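Automation at Work: the Purel prep kitchen
Final project report, Work and Technology
Debora Barbieri

1. What I looked at

Purel does catering, mostly office lunches. Since last May they have been getting ready to put a two-armed robot into the prep kitchen at the Fornano site. It's not on the line yet. Right now the whole thing runs in a simulated kitchen made by Zelesix and the staff practice on that. My question was simple: what changes for the people who do this job now?

I talked to kitchen staff before and after shift, sat in on practice runs and got the log for one month. Also read the training handbook (long). No video of the real kitchen, they didn't want that.

2. The work

Prep is a lot of clearing. Picking up, moving over, putting back, wiping, again. People on the morning crew start at 5 am and most said the first hour is the worst for their backs and hands. That's the part Purel wants to hand over. Cutting stays with people for now, also anything a customer will look at closely.

In the simulator an operator drives the arms and watches through several views. The close one shows the gripper and whatever is near it, the wide one shows the room.

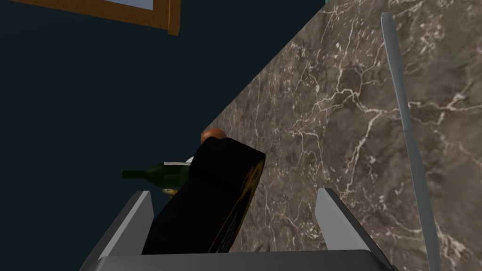

The close view is what everyone complained about in week one. You lose track of what's behind the thing you are holding. Two people told me they kept moving their own head to look around it, which does nothing of course. The supervisor, Caruso, said the good operators learn to stop and switch views before they go in again. Slower but fewer drops.

The log had 1,153 pick attempts for the month. 246 were marked as failed or redone. I wanted to break it down by object but the log doesn't say what the object was, so that's a gap in my data.

3. Waiting and attention

Something I didn't expect to write about. A shift on the simulator has a lot of waiting in it. Between tasks you still have to watch. One cook said she was more tired after an hour of this than after an hour of lifting, "just a different tired."

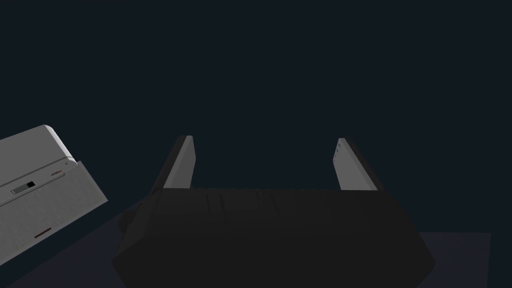 Fig. 2. Gripper open and empty, white appliance at left.

Positioning takes the most patience. Small corrections, then more small corrections. In a normal kitchen you would reach over without thinking about it. Operators said they had to put into words things they never had to say before, like how far from the edge is far enough.
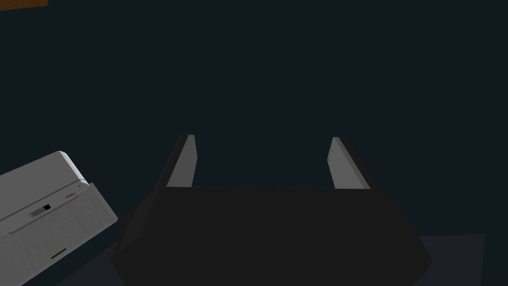 Fig. 3. Close view with both fingers spread, appliance in the lower left.

4. Who gets the new job

There are 21 people in the prep team. Only 2 have been signed off as operators so far, both younger, both say they play video games at home. Older staff noticed this. Nobody I talked to was told they would lose hours but several asked me if I knew anything (I didnt). Pay for operators is the same as for prep, which people thought was strange given the extra training.

Caruso wants everyone to rotate through. The handbook says the same. The schedule I saw did not have that in it.

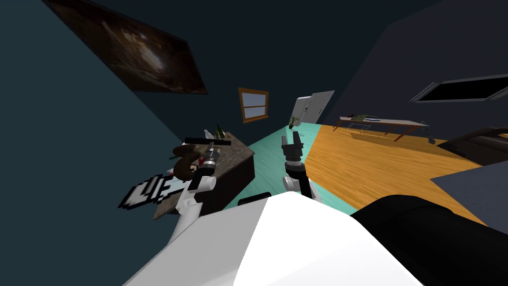

Fig. 4. Wide view of the simulated room, with the arms, counter and refrigerator.

The wide view was more popular. It feels more like standing in a kitchen, people said, even tilted. Still not their kitchen though. Layout is different, its more like somebody's home, and a few staff doubted how much of the practice will carry over to Fornano.

5. Findings so far

- The lifting may go down. The watching goes up.
- Training time is being given to the people who learn it fastest, so the gap gets bigger.
- Staff were asked about the robot after it was picked, not before. Came up in almost every conversation.
- Skill is changing hands. What the cooks know about handling things is being used to train, and there's no line for it in anyone's job description.

6. Limits

One site, one month of log, small group. I only saw practice and not real production, so nothing here says if the robot is any good at the job. Would like to go back once its running and talk to the same people agian, especially the morning crew.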